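How to Plan a Day Trip to Stanoritz by Train and Lake Boat

People ask me every summer how we manage to fit so much into one day at Stanoritz, and I always end up writing the same long email, so I've finally put it all down in one place (you're welcome, cousins!). The lake is a lovely day out from the city if you get the order of things right, and a rather tiring one if you don't. I've done it both ways.

What you need before you go

Buy a day pass at the Hultach station counter. It covers the train, the lake boat and the little hill bus, and the machines on the platform don't sell it, so leave yourself a few minutes for the line. Bring a light jacket even in warm weather, good walking shoes, and some coins for the lockers. The lockers only take coins and the nearest place to get change is the bakery, where they'd quite like you to buy a roll first. Buy the roll. The poppy seed ones are wonderful.

Step 1: Take the early train

Catch the first express of the morning if you can bear it. Sit on the left side going out, and after the second tunnel you'll have the river beside you nearly the whole way. The slow train is perfectly pleasant too, but it stops everywhere, and by the time you get in, the first boat has gone and you're standing on the pier with everybody else. If you have children with you, the last car is usually the quietest.

Step 2: Drop your bags and walk to the pier

Come out of the station by the back exit, the one with the bicycle racks, and turn right. There are 32 lockers along the wall and on a nice day they fill up fast. From there it's a flat, easy walk under the trees to the water. You'll see signs for the main road, but don't follow them, they're meant for cars and take you the long way past the gas station.

Step 3: Cross the lake to Gasser

Get the boat marked Gasser and go straight up to the top deck, at the back, where the wind is gentler. The crossing is around 13 miles with all the zigzagging between landings, so settle in and have your roll. My friend Myrtle Bellamy swears by the benches downstairs near the engine, where it's warm, and on a gray day I have to say I've joined her there more than once and been glad of it.

Step 4: Eat early

Gasser has only a handful of places to eat and they all get busy at once. Go before noon. We like the fish soup at the Endico, up the steps behind the church, and if you ask for a table on the terrace you may have to wait a bit, but they'll bring you bread while you do. If you'd sooner picnic, there's a grassy bank past the boathouse with plenty of shade.

Step 5: Ride the hill bus and walk down

Take the bus to the top and come down on foot. I know it sounds lazy, but the climb is over 1000 feet and very much in the sun, and you'll enjoy the view a great deal more if you aren't huffing. The path is marked with yellow paint on the stones. At the fork by the old stone barn keep left. The right-hand path is prettier for a little while and then turns into somebody's pasture, as Tyson Fortin and I found out, with cows.

Take your time on the last stretch, where the gravel is loose. There's a drinking fountain halfway down, and a bench beside it that's worth ten minutes of anybody's day.

Step 6: Head home

Aim for the second-to-last boat back. If you miss it, you still have one more, and you won't spend the walk down staring at your watch. The return train runs every hour, and the station café stays open until the last one leaves.

When to go

June is green and quiet, and July and August are busy, especially when the schools are out. My own favorite is September, when the water is still nice enough for paddling and the light goes golden over the hills by late afternoon. Do check the boat timetable the night before, whatever month you pick. They switch to the shorter schedule without much fuss, and it's posted on the pier and hardly anywhere else.

If you only have half a day, skip the hill, take the boat over and back, and save the walk for next time.
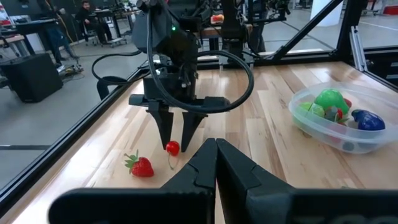 And if you're traveling with someone who doesn't care for boats, the hourly bus along the north shore gets to Gasser as well. It's slower and a bit bumpy, but it stops right by the church, so you can meet at the foot of the steps and still be in good time for the soup.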